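Trade Notes: Duty Drawback Claims for Small Exporters

Members who import parts or materials and later ship finished goods abroad have been asking whether duty drawback is worth the paperwork. The answer depends on how much duty you paid on the way in, how good your records are, and whether you can connect the two ends of the transaction. We covered the subject at the January breakfast, and this item goes over the main points for those who couldn't attend.

Drawback is a refund of customs duties paid on imported goods that are later exported or destroyed. In the United States the refund is generally up to 99 percent of the duty paid. It has been part of the tariff system since the first years of the republic. Large manufacturers have whole departments that do nothing else, and smaller companies often leave the money where it is.

There are several kinds of claim. Manufacturing drawback applies when imported material goes into a product made here and that product is exported. Unused merchandise drawback applies when goods come in and go back out without being used in this country. Rejected merchandise drawback covers goods that were defective or did not match the order. A company may qualify under more than one of these, but each type has its own rules and they should be looked at separately.

Ülle Mets, who runs the import desk at Triltby, told the breakfast group that her company went three years without filing. Triltby brings in fittings from two overseas suppliers and sells a good share of its finished goods to buyers in Canada and South America. "We knew the program existed," she said. "We assumed it was for companies ten times our size." When she finally went back through the entry summaries, she found 388 entries with duty paid on them, and 17 part numbers that also showed up on export invoices. The first claim was limited to six of those part numbers, the ones with the cleanest records.

Sales to Canada and Mexico need separate handling. Under the trade agreement now in force, drawback on goods shipped to either country is restricted in many cases, and the refund may be limited to the lesser of the duty paid here and the duty paid there. Triltby's Canadian shipments were left out of the first claim for that reason. If most of your exports go north or south over the land border, find out how those rules treat your goods before you spend money on anything else.

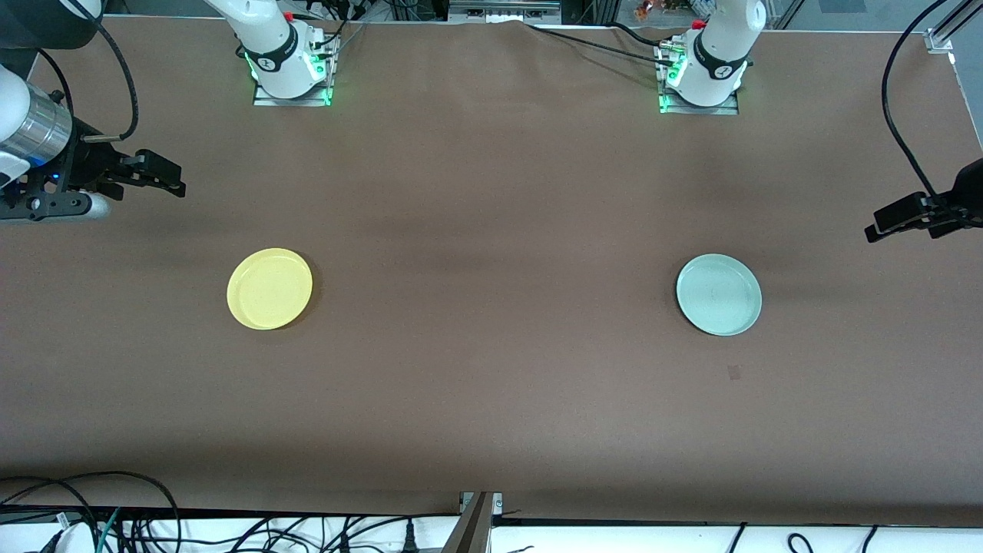 The general time limit for filing is five years from the date the goods were imported. Older entries drop off as time goes by, so a company that thinks it has a claim should start with the oldest entries that still qualify. Electronic filing is required. Claimants can file on their own with the right software, but most small companies use a broker.

Broker fees vary a good deal. Some charge a percentage of the refund, some charge by the hour, and some ask for a setup fee plus a smaller percentage. Cosmin Căpraru of Loltier said his company got quotes from three brokers and the proposals were hard to compare. He suggests asking each one to price the same sample set of entries. He also suggests asking who will answer if Customs comes back with questions a year or two later, and whether that work is billed separately.

Recordkeeping is where most claims run into trouble. At a minimum you will need:

Entry summaries and proof that duty was paid
Commercial invoices for the imports
Inventory or production records showing what happened to the goods
Bills of lading or other proof of export
Export invoices with part numbers and quantities

Part numbers caused the most discussion. Several members said their purchasing system and their sales system use different numbers for the same item. That does not rule out a claim, but someone has to build a cross-reference table and keep it current. Loltier's took most of a quarter to put together, working on it a few hours a week.

Substitution also came up. The rules allow a claim in many cases even if the exported goods are not the exact units that were imported, as long as both fall under the same tariff classification. In most cases this is tested at the eight-digit level, with extra conditions for classifications described as "other." This makes things easier for companies that store domestic and imported stock together. It also means that a classification mistake on the import side can carry through to the refund, so review your classifications first.

Not every duty can be recovered. Antidumping and countervailing duties are excluded, and some of the additional tariffs imposed in recent years are excluded as well. The list has changed more than once. Check the status of each tariff line before you put a refund figure in a budget.

Companies that expect to file regularly can apply for accelerated payment, which releases the refund ahead of full review. A bond is required, and the money has to be paid back if the claim is later reduced. Rimantas Vasiliauskas of Katiyar said his company applied for it along with its first claim and would do the same again, though the bond cost more than he had planned for.

A follow-up session on cross-reference tables and export records will be held on a Tuesday at 8 a.m. in the second-floor meeting room. Inese Krūmiņa is taking names at the front office. Members who want to bring a sample entry summary should remove pricing beforehand.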